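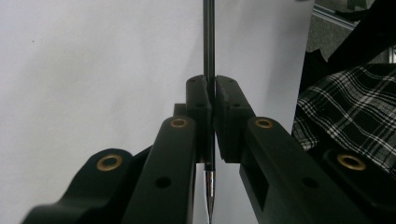 ## Pen task software meeting, Wednesday

**Present:** Arne Wiegand (chair), Jana Hamann (minutes), the rest of the perception and planning people, and two from the Mühlbauer side on the call, who had very kindly stayed up for it

**Apologies:** none received

**Started:** a few minutes past the half-hour, once we had found a room with a working speaker

### 1. Last meeting's minutes

Accepted, with one correction. I had written that the Pinder planner "ignores" the container walls, and it was pointed out to me (gently, thank you) that it does respect them but pads them so generously that no path into a compartment is left. That's a different problem with a different owner, and I've fixed the wording.

Carried over from last time: the note on naming conventions for recordings is still unwritten. Arne has promised it again and everyone was very nice about it.

### 2. Fingertip view and the pen axis

We spent the longest on this one, and I think it was time well spent. The pen estimator takes the close view from the gripper and returns the axis of the pen and the position of its tip. On the metal part it does well against the white background as long as there's some dark edge to hold on to. Where the polished surface throws back a bright streak, though, the edge finder takes the streak for the side of the pen and the axis leans over by a few degrees. Higher up, the matte black shaft is easy against white and quite hopeless against the black finger pads, so between the pads we are more or less guessing.

Jana showed a branch that masks out the pads using the known geometry of the linkage, fits the axis to the shaft above the pads and the metal below them, and then asks whether the two halves agree. When they don't, it reports low confidence and holds the previous estimate. There was a good deal of warmth for this in the room. The mask does depend on the jaw opening being right, which brought us straight to the next part.

Jaw opening is currently read from the brass grommets on the arms. They stand out nicely from the black plastic, so they make cheap landmarks and we don't need to stick anything extra on. The difficulty is at the edges of the view, where the outer links can be partly out of sight, and the solver then settles on whatever it has left without saying so. It was agreed that it should refuse to answer if it can't find both of the inner ones.

There was a side discussion about the right-hand part of the view, where the plain background stops and the plaid fabric starts. The checked pattern is full of straight lines and the edge finder is terribly fond of straight lines. One suggestion was to crop the region and be done with it. Others felt (and I'd count myself among them) that a fixed crop would hide the fault until somebody moved something. We'll go with a region grown outward from the pads, and keep a set of patterned backgrounds in the regression tests so we notice if it slips.

**Decided:** merge the masking branch once the refusal behaviour is in. No fixed crop.

### 3. Two-handed recordings and clock alignment

Tristow, our recording tool, stamps each stream as it arrives. That was fine while we had one gripper on the bench. With a left and a right gripper plus the overhead view, the streams drift, and in the worst recording Arne looked at the right gripper was 32 milliseconds behind the left by the end. It doesn't sound like much until you replay a hand-over and the pen appears to leave one hand before it has been taken by the other.

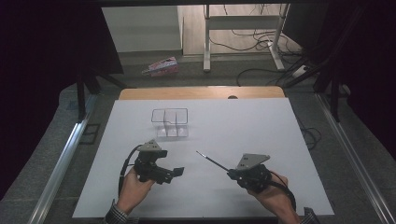

*Overhead view with both grippers over the white board and the divided container further back.*

Arne walked us through the replay and we compared two ways of fixing it. The first is to stamp at the source and carry the offset along. The second is to leave the stamps as they are and align afterwards on motion, using the moments when the grippers change direction. The second is attractive for the older recordings, which we'd all love to keep, but it struggles when a hand stays still for a long stretch, and people do hold still while they're lining something up over a compartment.

Mühlbauer asked whether a shorter recording would hide the drift well enough for their purposes. It would, up to a point, but Arne was reluctant to build a limit into the tool for a fault we know how to repair, and after a bit of back and forth they were happy with that.

We also settled the frame rate question, which has been going around since May. Everything is resampled to 30 frames a second on export, and the raw streams are kept next to the export at whatever rate they came in.

**Decided:** stamp at the source for new recordings. Motion alignment as a separate tool for the old ones, with a flag for any stretch it isn't confident about.

### 4. Planner margins around the container

The transparent container continues to be everybody's favourite problem. Its outlines are thin and pale from overhead, and the dividers come and go in the segmentation depending on the reflections. Pinder makes up for this by fattening every wall. Arne tried the margin at 18 millimetres and at half of that, and at the larger value the planner simply hovers and reports that there is no goal.

After some discussion it was felt that the margin was being asked to do the perception team's job. If we treat the container as a known model, find its outer rectangle, and place the dividers from the model, the margin can come down to something sensible. The catch is that we'd then have to notice when a different container is put out. Jana thought a mismatch score would do for now, and that the planner should stop and ask when the score is poor. Nobody objected, and one person said "lovely", which I've recorded at their request.

Gondix wants to know whether the approach will carry over to their trays. We think it should, but would like to see a tray before saying so in writing.

**Decided:** model-based container pose behind a switch, off by default until the replay set passes.

### 5. Replay set and reviews

The replay set has grown by accretion and takes far too long to run before a merge. We'll split it into a quick group, run on every change, and a full group run overnight. Some 30 recordings felt right for the quick group. Please send Jana your favourites, and do include the awkward ones, as the well-behaved recordings tell us very little.

Reviews are piling up a bit. If you've been asked for one and can't get to it, please say so in the thread and someone will pick it up with no hard feelings at all.

### Actions

- **Jana:** refusal behaviour for jaw opening, then merge the masking branch
- **Jana:** collect recordings for the quick group
- **Arne:** source stamping in Tristow, with a note for Mühlbauer on the changed file layout
- **Arne:** naming conventions note (carried over)
- **Planning:** container model and mismatch score in Pinder
- **Perception:** patterned backgrounds into the regression tests
- **Arne:** ask Gondix to send a tray

### Any other business

The replay viewer crashes if you scrub backwards past the first frame. It's known and there's a fix waiting for review (see item 5!).

Next meeting same time next Wednesday. Corrections to Jana, please, before then.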